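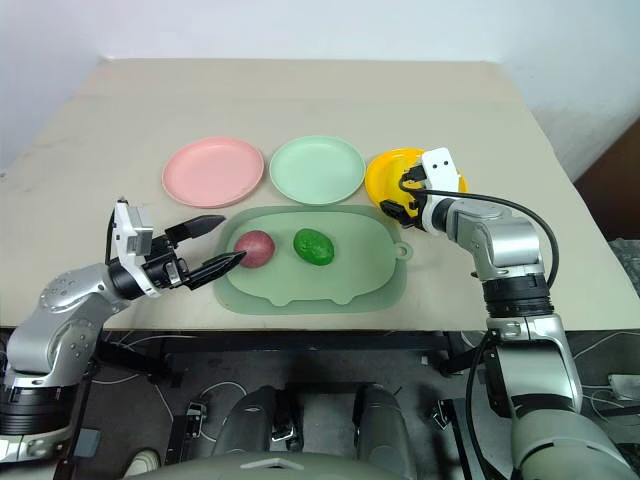 Three plates in pink, green and yellow, with a tray in front of them.

Sorting by Color

Do you put your socks in one drawer and your shirts in another? Then you already know how to sort. To sort means to put things together that are the same in some way.

Color is a good way to begin, as our eyes notice it very fast. Look at the two oval things on the tray. One is a dark reddish purple and the other is green. Which plate would you choose for the green one? The pale green plate is a nice answer, even if the two greens are not the same.

The purple one is more difficult. There is no purple plate! You can choose the color that is nearest, and maybe your friend will choose a different one. Both of you can be right, if you can tell your rule.

Try it at home

Take 2 plates of different colors and some fruit from the kitchen. Say your rule aloud, then sort. After this, sort the same fruit again by size.

Arnstead Children's Pages, February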